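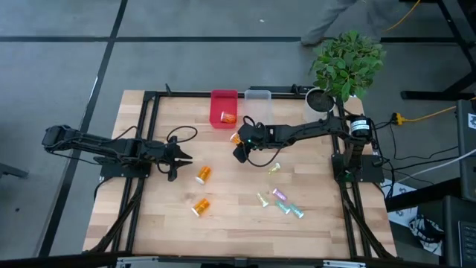 *Fig. 2-1. Two-arm sorting table with bins, pill bottles, and vials.*

## 2. Planning and Buying Your Station

Welcome to the fun part! A Kutorar table can grow with you for years, and an evening with a tape measure and a spreadsheet now will save you a lot of reordering later. Read this section all the way through before you place an order.

### 2.1 Measure first

1. Pick the spot. The standard frame has a footprint of 60 by 36 inches. Leave room on both long sides so two people can reach the table.
2. Check the floor. Low-pile carpet is fine, but plan to re-level the feet after the first week.
3. Mark the walkway with black tape and keep it clear of the arms' full reach. People will pass by more often than you expect!
4. Find the outlets. The arms and the computer should each have their own grounded outlet -- write down the distance to both.

> **CAUTION:** Do not power the arms through a chain of extension cords. If you must use one, choose a single heavy-duty cord and tie it down where it leaves the frame.

### 2.2 Build the budget

Start with the big items and work down. Prices are for the Wulta catalog as of March 30, 2025.

| Item | Qty | Each |
|---|---|---|
| Frame kit with wood top | 1 | $879 |
| Side mounting plate | 2 | $60 |
| Zomlow parallel gripper | 2 | $900 |
| Cable tie-down set | 1 | $15 |

Arms are quoted separately, and lead times vary. Ask for both arms on one quote so they arrive with matching firmware.

**Note:** The mounting plates changed in February. If you are adding to an older frame, give the Lawal order desk your frame's serial number and they'll match the hole pattern.

### 2.3 Choose your practice items

You don't need anything fancy here, and this is where you can really make the station your own.

1. Buy two plastic bins in different colors, or one colored and one clear. They can sit side by side along the far edge.
2. Get a few capped pill bottles. They roll when they're on their sides, so they make a great early challenge.
3. Add small vials in several colors. Glitter-filled ones are cheap and easy to tell apart -- craft stores carry them.
4. Order spares of everything small. Vials wander off.

> **CAUTION:** Use empty pill bottles only. Never put medicine on the table.

### 2.4 Before you send the order

- Compare the cable lengths with your outlet notes from 2.1, and allow slack for a full loop over each wrist.
- Confirm which plate goes on the left and which on the right. They are not interchangeable.
- Reserve shelf space nearby for the computer and keyboard.

When the boxes arrive, leave the arms packed and go to Section 3, Frame Assembly.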